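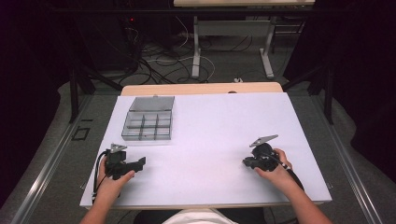 # kedeo-legierung

Kommandozeilenwerkzeug und Tabellensatz zum Umrechnen von Edelmetall-Legierungen in der Goldschmiedewerkstatt. Berechnet werden Zusätze beim Auf- und Ablegieren, das Einwaagegewicht nach Wachsgewicht sowie der Feingehalt gemischter Altmetallposten. Stand der Tabellen: 24. März 2019.

## Umfang

Der Tabellensatz `daten/legierungen.csv` enthält 51 Legierungen (Gelb-, Rot- und Weißgold, Silber). Platin und Palladium als Hauptmetall fehlen. Lote liegen getrennt in `daten/lote.csv` und werden von `mischen` ignoriert.

| Spalte | Einheit | Bemerkung |
|---|---|---|
| `kennung` | — | eindeutig, nur Kleinbuchstaben |
| `feingehalt` | Promille | Hauptmetall |
| `ag`, `cu`, `zn`, `pd` | Promille | leer = nicht enthalten |
| `dichte` | g/cm³ | bei Raumtemperatur |
| `quelle` | — | `mosano`, `starkberg` oder `eigen` |

Die Anteile einer Zeile müssen zusammen 1000 ergeben. Beim Feingehalt gehört das Hauptmetall in die Summe. Silberlegierungen führen ihren Silberanteil deshalb nur unter `feingehalt`, die Spalte `ag` bleibt leer.

## Installation

Python ab 3.5, keine weiteren Abhängigkeiten.

```
python setup.py install
kedeo --pruefe-tabellen
```

## Verwendung

Ablegieren von 20 g Feingold auf 750:

```
kedeo ablegieren --gewicht 20 --von 1000 --auf 750
Zusatz: 6.67 g
Gesamt: 26.67 g
```

Die Aufteilung des Zusatzes auf Silber und Kupfer folgt der mit `--ziel` angegebenen Kennung. Ohne `--ziel` wird nur die Summe ausgegeben.

Wachsgewicht in Metallgewicht:

```
kedeo wachs --gewicht 3,290 --ziel au750-gelb-2
```

Das Komma gilt in der Eingabe als Dezimaltrennzeichen, 3,290 sind also gut drei Gramm. Ein Tausendertrennzeichen wird nicht unterstützt. Die Ausgabe verwendet immer den Punkt. Für das Wachs ist eine Dichte von 1,0 hinterlegt; abweichende Werte mit `--wachsdichte`. Angusskegel und Gusskanäle sind im Ergebnis nicht enthalten, sofern sie nicht mitgewogen wurden.

## Herkunft der Daten

Die mit `mosano` und `starkberg` gekennzeichneten Zeilen wurden aus den Werkstattblättern der beiden Betriebe übertragen. Zeilen mit `eigen` beruhen auf Wägungen in der Werkstatt Owusu, Dichtebestimmung hydrostatisch an Blechproben, gewalzt und geglüht. Insgesamt gingen rund 400 Einzelwägungen ein; die Rohwerte liegen unter `roh/`.

## Bekannte Einschränkungen

- Abbrand von Zink wird nicht berücksichtigt.
- Bei `mischen` werden Lotreste nicht erkannt. Posten mit viel Lot vorher scheiden lassen.
- Berechnete Feingehalte ersetzen keine Analyse und reichen für die Punzierung nicht aus.
- Weißgold mit Nickel ist seit Dezember nicht mehr im Tabellensatz. Alte Kennungen führen zu Fehlercode 4.

## Änderungen an den Tabellen

Neue Zeilen bitte mit Quelle und — bei eigenen Messungen — mit Rohwerten einreichen. Kennungen werden nach dem Löschen nicht neu vergeben. Die Tabellen pflegt Salamatu Opoku.

## Lizenz

Code: MIT. Tabellen: CC BY 4.0.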